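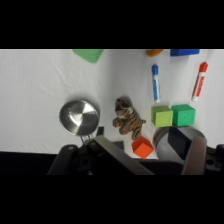 1/ Skostach 플래너 새 버전, 주말에 붙여본 기록

릴리스 노트에 "복잡한 테이블에서도 안정적인 파지 계획"이라고 적혀 있길래 토요일 하루를 썼다. 결론부터 쓰면 나는 아직 안 믿는다. 계획이 나온다는 말과 그 계획이 쓸 만하다는 말을 같은 문장에 넣지 않았으면 좋겠다.

2/ 인식부터

손목 카메라 쪽은 Cutik으로 분할을 돌린다. 큐브나 마커처럼 윤곽이 분명한 건 잘 잡는다. 그건 다른 모델도 다 한다. 내가 궁금한 건 반짝이는 스테인리스 냄비 안쪽인데, 하이라이트가 별개의 물체로 뜨는 문제가 그대로다. 임계값을 올리면 하이라이트는 사라지고 얇은 손잡이도 같이 사라진다. 데모 영상에 금속이 잘 안 나오는 데는 이유가 있다고 본다.

3/ 나란히 붙은 초록 계열 큐브 두 개도 문제. 마스크가 하나로 합쳐지면 플래너는 폭이 두 배인 상자를 잡겠다고 나선다. 신뢰도 점수는 또 높게 나온다. 이 점수가 정확히 뭘 재는 건지 문서에서 끝내 못 찾았다. 아시는 분?

4/ 장면 쪽 카메라도 따로 본다. 손목 시점만 믿고 충돌 모델을 만들면 자기 팔에 가린 부분이 통째로 "빈 공간"이 된다. 가려진 곳을 미지 영역으로 두는 옵션이 있긴 한데 기본값이 꺼짐이다. 왜 꺼짐인지는 짐작이 간다. 켜면 계획 성공률 숫자가 떨어지니까.
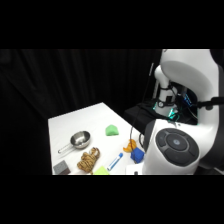

흰 테이블 위의 냄비, 밧줄 뭉치, 마커. 뒤는 검은 커튼.

5/ 밧줄은 진짜 골치다. 플래너에 넘어가는 순간 볼록 껍질 하나로 뭉개진다. 변형되는 물체를 지원한다고 써놓고 내부 표현은 강체다. 코드를 열어보면 클래스 이름만 deformable이고 상속받은 메서드를 그대로 쓴다. 이 정도면 지원이 아니고 작명이다.

6/ 속도 얘기. 주기 설정을 200Hz로 두면 로그에는 200이 찍힌다. 그런데 그건 명령을 내보내는 루프 얘기고, 인식 결과는 훨씬 띄엄띄엄 들어온다. 중간은 마지막 자세를 그대로 재사용한다. 물체가 가만히 있으면 티가 안 난다. 벤치마크 물체는 대개 가만히 있다.

7/ 궤적은 후보 16개를 뽑아서 점수를 매기는 방식이다. 후보를 파일로 떨궈서 겹쳐 봤더니 4개 빼고는 사실상 같은 접근 방향이었다. 다양성 항이 있다고 했는데 가중치가 너무 작다. 이걸 올리면 이번에는 손목이 쓸데없이 도는 해가 섞인다.
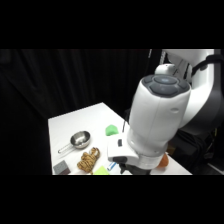 그래서 접근 방향은 결국 내가 손으로 제한을 걸었다. 위에서 내려오는 원뿔 하나, 각도 상한 하나. 이러면 깔끔하게 나온다. 다만 이쯤 되면 플래너가 푼 건지 내가 푼 건지 모르겠다.

8/ 공정하게 칭찬도 하나. 로그 재생 도구는 Dantas 쪽에서 쓰던 것보다 낫다. 두 카메라 스트림과 관절 값을 한 타임라인에 올려주고, 멈춘 지점에서 마스크를 바로 볼 수 있다. 위에 쓴 불평 대부분도 이 도구 덕분에 찾았다. 이것만 따로 떼서 배포해 주면 쓰겠다.

9/ Bendstead 비교표를 근거로 드는 분들이 계신데, 그 표는 미지 영역 옵션을 껐는지 켰는지 안 적혀 있다. 적히기 전까지는 인용 안 할 생각. 설정 파일은 정리되는 대로 올리겠다. 다음에는 냄비 손잡이만 따로 판다.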